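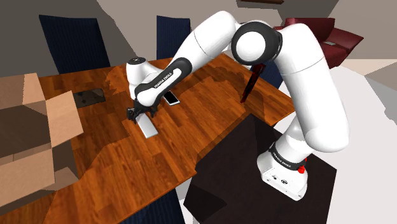
A robot arm over a table, in a computer-made room. The gripper is above the flat silver-grey plate.

How does a robot learn to pick things up?

Short answer: it looks at examples. Heaps of them.

Nobody sat down and wrote out every single move for this arm. Too many moves! Think about picking up a phone. Where do your fingers go? How hard do you squeeze? When do you let go? You just do it. Now try writing all of that down for somebody who has never had a hand. Go on, try. You'll run out of paper.

So people show the robot instead. Over and over.

What is an example?

One example is one go at one job. Say the job is "put the phone in the box". A person steers the arm from start to finish and the computer saves everything as it goes. Where each joint is. If the gripper is open or shut. What the cameras see. All of it, many times a second. Then stop. That's one example done.

Our team calls them demos, short for demonstrations. Same thing.

Why make it all up in a computer?

The room at the top of the page is not real. No wood in that table, no cardboard in that box. It's a simulation, a bit like a video game, and the arm in it is a copy of a kind of robot you can really buy. It has two fingers on its gripper. Only two! Try buttering toast with two fingers and you'll see why practice matters.

Good things about a made-up room:

Drop something and nothing breaks.
You can put everything back with one key.
You can change the colour of the sofa in a second.
The robot never has to wait for somebody to tidy up.

Not so good: a made-up phone doesn't slide quite like a real one. Shadows can look a bit off too. So later on the robot has to practise with real things as well, or it gets a nasty surprise.

Meet the people who do the steering

Solomiia Shevchuk steers the arm at Akura, a robot lab in the town of Poltitz. She holds a controller in her hand. Moves her hand left, the arm goes left. Twists her wrist, the gripper twists.

"The first day I was terrible," she says. "I kept knocking the box. Flat things are the worst, you have to come in really low and get a finger on the edge."

On a good day she records 218 demos. Each one takes her 20 seconds or so if it goes well. Then a break, becuase your eyes get tired and tired people steer badly.

Orest Hutsuliak checks them afterwards. He watches each one and gives it a tick or a cross. Did the thing end up where it was supposed to? Did the arm bump the table on the way? The crosses aren't thrown out, by the way. They go in their own folder. A learning system can use mistakes too, as long as someone has marked them as mistakes.

Why so many?

The lab wanted 4000 demos for its first set. Sounds silly. Wouldn't ten do?

Imagine you only ever saw one dog, and it was small and brown. Then a huge white one walks up. Is that a dog? You might not be sure. Same with the robot. If the phone is always in the same spot, it learns "reach for that spot" and it's stuck when the phone moves a bit.

So between demos things get shuffled. The box goes to another side. The light gets darker. The chairs move. Sometimes there's extra stuff lying about that has nothing to do with the job, and the robot has to learn to leave it alone. Just like you should with your brother's things.

Try it yourself

You need a friend, a blindfold, a spoon and a plastic cup.

Put the blindfold on your friend. Using only words, get them to put the spoon in the cup. No touching. Count how many words you need.

Next, take the blindfold off and just show them once. Quicker?

Now move the cup to the other end of the table and ask them to do it again without any help. Easy for them. Very hard for a robot that's only seen it the once.

Words to know

Demo: one recorded go at a job.
Gripper: the robot's hand.
Simulation: a pretend world inside a computer.
Training: when the computer goes through all the demos looking for patterns.

Words by Valentyna Boiko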